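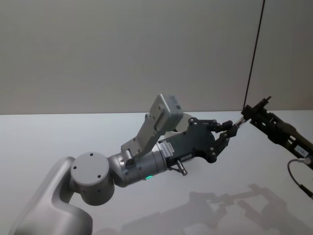
# Muva two-arm bench cell

Seen at the Drondby open day, 9 Jun 2019. Page kept by Nerys Pumphrey for the Vuston equipment list.

**Status:** not recommended yet. Quote received, no order placed.

Drondby sells the Muva as a pair of arms that can share small work over one bench: pass a part across, hold it steady, hand it back. The brochure calls this "natural two-handed assembly." We went to see how much of that holds up outside a brochure.

## What is in the package

- Two arms, controller and bench mounts
- One gripper per arm, fingers replaceable by the user
- Operator software, single seat
- Training for 2 people at the Drondby shop
- Lead time: 57 days from order

The table and the safety fencing are extra. So is any finger shape other than the stock one, and Teodoro Espinoza, who gave the demonstration, agreed that most buyers end up wanting at least one other shape.

## The demonstration

The handover between the grippers is the selling point, and it got most of the hour. It is slow. I'd call it careful if I were selling it. The fingertips come in very close to each other before anything changes hands, and I asked twice what happens if the part sits a little crooked. The first answer was about the software roadmap. The second was that the operator stops the cell and resets it.

The bench was white and nearly bare, with a plain wall behind it. Ours has bins, a vise and Angharad's coffee on it. I asked to see the same job with some clutter and was told that could be set up on a follow-up visit in January. We'll see.

The part of the session I liked best was the pen work. Thin, round things are a fair test for a two-finger gripper, and a marker is closer to what we handle than the machined samples in the brochure.
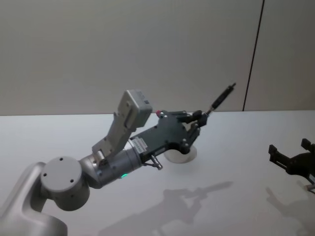

*Marker held at a slant in the gray arm's gripper, second gripper at right.*

## Claims we could not check

Drondby says the cell ran 142 handovers in a row without a drop. No log was offered, and the parts used in that run weren't named. Dwynwen Humphreys has asked for both in writing.

They also say a new task can be taught in an afternoon. Whose afternoon? Everyone who touched the controls at the open day works there.

## Compared with the Morgan

Our single-arm Morgan is 5 years old and dull, but it does its job with a fixture that Rhiannon Meredith made in the shop. The Muva would replace the fixture with a second arm — a lot of money for a clamp, unless the handover gets faster.

## Before we look again

1. Written log of the long run, with part sizes
2. Same task on a cluttered bench
3. One of our own people teaching it, start to finish
4. Price with fencing included

Questions about the quote go to Dwynwen.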